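Week 7 handout: Good practice at the two-arm bench
Course notes by Beverley Bright, Hosside, revised 16 October 2020

Welcome back, everyone! Last week ran over (my fault, I do love a question), so we never got to the house rules for soft objects. I've written them out at more length than I probably should, and Corey Prendergast has kindly checked them against what we do at the bench.

Start with the table. Before the arms are enabled, walk all the way around it and look at your cables. A cable may lie on the tabletop if it has enough slack for the full reach of the arm, but it should never pass under the object or through the space where a hand is going to close. If you have to move one, disable the arms first – yes, even for a second, and yes, even if you're in a hurry.

Next, decide which hand holds and which hand waits, and write it in the log before you begin. The waiting hand stays open, clear of the object, where the person at the stop button can see it. Only swap roles after saying so out loud.
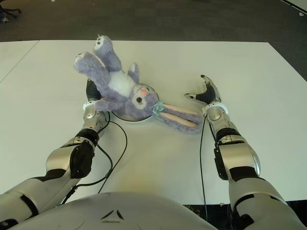

Fig. 1. Left hand holding the bunny by one arm, right hand open and waiting beyond the ears.

Plush toys are forgiving, which makes us all a bit careless with them. Grip a limb or a thick part of the body. Please leave ribbons, stitched eyes and noses alone, and don't pull on a limb to drag the whole toy across the table. If the toy is resting on a raised base, lift it clear before you move it sideways, and check that neither hand will meet the rim on the way.

For the log, each group does 20 trials per object. Write down every one, including the drops and the ones you stopped early – those are often the most useful to read in January. "Stopped, operator unsure" is a perfectly good entry, and I'd be glad to see more of them.

Reading for next time: the Symonenko notes, sections 2 and 3. Bring your bench log with you.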